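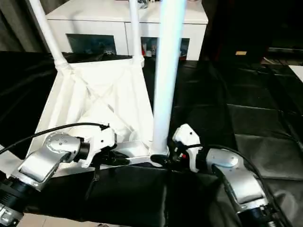

Figure 4. Underside up on a black sheet, legs standing in the corner sockets.

4.2 Legs first or panel first

Most instruction sheets for small plastic furniture want the panel upside down and the legs put in from above. Easy enough on paper. Of the 1,706 cards returned in the Trarnimer survey, complaints about legs came well ahead of complaints about missing parts, and the word people used most was "wobble". We read the cards twice. Gerrit Van Damme did the coding, Karlijn Wuyts checked it - differences were settled by talking.

The corner socket is the weak point. A leg can stand in it and look finished while the seat of the joint is still open. With push-fit legs the usual advise is to press down hard; with threaded ones, turn until it stops. Sheets often fail to say which kind is in the box. 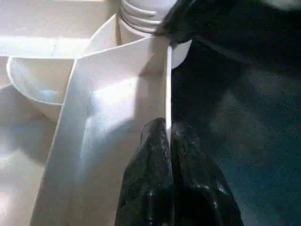 Maarten Boersma

Rims next. A thin edge gives a good hold but flexes, and a flexing rim moves the socket with it. Respondents who held the piece by the edge while fitting a leg reported more restarts than those who braced it near the corner. Small group, 40 people, so we don't lean on it. Same pattern in the July round though. 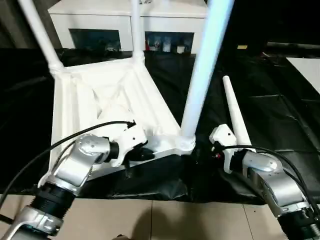
Figure 5. White frame tipped on its side, ribbed underside showing.

Side-lying is the other common posture. Brings a corner within reach, no leaning over the top. Drawback - the piece can roll on to a leg that is not home yet, and the joint goes crooked. Ten of the 13 sheets we looked at never mention it. The Kaltuner sheet does, in one line, with no drawing.

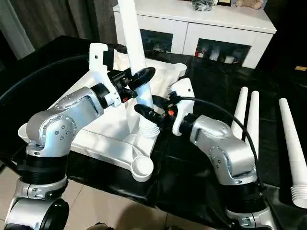 A soft layer underneath gets recomended for scratches, and it seems to help with slipping too. Thread starts are a seperate problem. Going in at a slant feels right for the first turn, then binds. Backing off and starting over was the only fix respondents agreed on. More on this in 4.3.

Comments

Sigrún Bach: Would like the sheets listed by name. Is the Urley one in there?

Ans Desmet 11/24/18: Ours bound on the last leg. Backed it off twice, then fine.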